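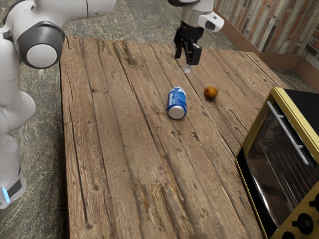

Why is it harder to see a step, a cup or a screw clearly when the eye chart says my vision is fine?

The eye chart measures how well a person reads small black letters on a bright white card. Everyday seeing depends just as much on contrast sensitivity, the ability to tell one shade from another that is close to it. This ability often declines with age and with several common eye conditions, and it may do so while the result on the chart stays the same. The tips on this page are intended for kitchens and home workshops, where most of the objects in use have edges that matter.

The page is maintained by the patient education office of the Warnell Center for Vision Studies. It does not replace an eye examination. Readers who notice a sudden change in their sight, or a difference between one eye and the other, should contact an eye doctor the same day.

Start with the background

A white cup on a white counter has very little edge for the eye to work with. The same cup on a dark tray is easy to find. Before buying anything, look at which surfaces in the room are light and which are dark, and match each task to the opposite one. Keep one light cutting board and one dark one. Onions, potatoes and chicken go on the dark board; herbs, beans and beets go on the light one. Pour coffee into a mug with a pale inside and milk into a mug with a dark inside, so that the rising level can be seen against the wall of the mug.

In the workshop, a sheet of plain matte cardboard on the bench serves the same purpose. Zinc screws and washers show well against black. Black oxide screws should be sorted on white. Small parts are best kept in shallow trays of a single color, and patterned cloths should be kept away from the bench altogether.

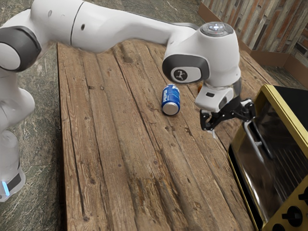

Pattern reduces useful contrast even when the colors themselves are well chosen. Visual researchers refer to masking: a detail becomes harder to detect when it lies among other details of similar size and direction. Speckled stone, printed oilcloth and strong wood grain all have this effect. On a weathered plank table such as the one shown here, a dropped pin or a thin drill bit would have to compete with the lines of the wood itself. A plain placemat under the work is enough to correct this. It should be larger than the task by a hand's width on every side, and it should lie flat.

Light the task

More light generally improves contrast sensitivity, up to the point at which glare begins. Ceiling fixtures alone are seldom satisfactory, as the person standing at the counter casts a shadow on the work. An adjustable lamp placed to the side, opposite the hand that holds the tool, is preferred. The lamp head should sit below eye level or have a deep shade, so that the bulb cannot be seen directly.

Our demonstration kitchen uses two Wimis clamp lamps, one at the sink and one at the stove. Any lamp with a stable base and a movable arm will do. Keep cords away from water and from the burners.

Glare deserves separate attention. Light that scatters inside the eye spreads a thin veil over everything in view, and the veil lowers the contrast of the whole room, including parts that are nowhere near the source. Polished counters, glossy tile and uncovered windows are the usual causes. Draw a sheer curtain during the bright part of the day. Turn shiny canisters and trays away from the window or move them to a shelf. When cleaning, use a product that leaves no gloss on horizontal surfaces.

Allow time as well. A person who comes in from a sunny yard should wait two minutes before using a knife, a saw or the basement stairs. Older eyes adapt to dimmer light more slowly, and the wait may need to be longer.

Mark settings and edges

Dials, switches and measuring tools are frequently printed in gray on silver or in gold on cream. These markings may be attractive in the store and very difficult to read at six in the evening. Choose the one or two settings that are used most and mark those. A raised dot of Mudum marking paste in bright orange can be both seen and felt. Apply the dot beside the dial, on the fixed part, and let it dry overnight before the appliance is used. Follow the maker's directions on heat, and do not place paste or tape on any part that becomes hot.
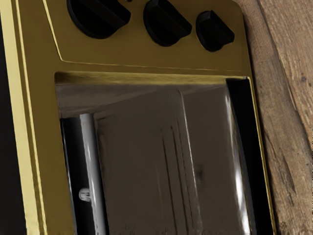 Marking every setting is a frequent mistake. A dial surrounded by dots gives the finger and the eye too much to sort through, and the mark that was wanted is lost among the others. Eamon Keane, who leads home visits for the Gilmartin Low Vision Clinic, asks clients to begin with a single mark and to live with it until Friday before adding another. Many of them stop at one.

Recipes and cutting lists can be reprinted at 200 percent on matte, cream-colored paper. Use a plain typeface in black. Light gray print, italics and text set over a photograph should be avoided. A clip that holds the page upright keeps the reader from bending over the work, and it also keeps the page out of the lamp's direct reflection.

Stair edges between the house and a basement workshop should carry a strip that contrasts with the tread. The strip belongs on the front edge of each step, across the full width. Strips set farther back can mislead the foot – the eye takes the strip for the edge. Check the strips every May and replace any that have begun to lift.

A simple check

Stand at the counter or bench at the hour when it is normally used. Half close the eyes until the view blurs. Anything that disappears into its surroundings is a candidate for a tray, a mark or a lamp. Repeat the check after dark. Ask other members of the household to do the same and compare the results, particularly where a younger person arranges the room and an older person works in it.

Printed copies of this page in large type are available at the front desk of the Warnell Center. Home visits through the Gilmartin clinic require a referral, and the wait is currently up to six weeks.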